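3.2 Storage and handling of linen in small guesthouses

Operators at the Zatska and Grumero sites stored bath linen either folded or rolled. Of the 234 rooms surveyed, most had open shelving, and staff preferred rolls there – a single item could be taken out without disturbing the pile. Folded linen was more common where cupboards had doors. Colour was used at both sites to separate pool towels from bathroom towels.

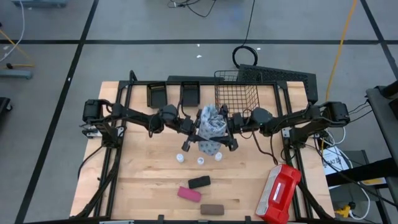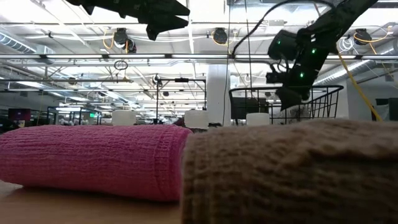

Figure 2. Rolled items and a wooden tabletop: patterned paper wrap, held just above it (first panel); pink and brown towels, lying on it (second panel).

One operator at Grumero objected that rolling saved no labour at all, and that guests unrolled several towels before choosing one. The laundry records do not settle the point. Zatska processed more than 4,000 items in December, the peak month, but its records did not separate unused towels from used ones. We therefore treat storage method as a matter of shelf space only, and return to rewashing in Section 4.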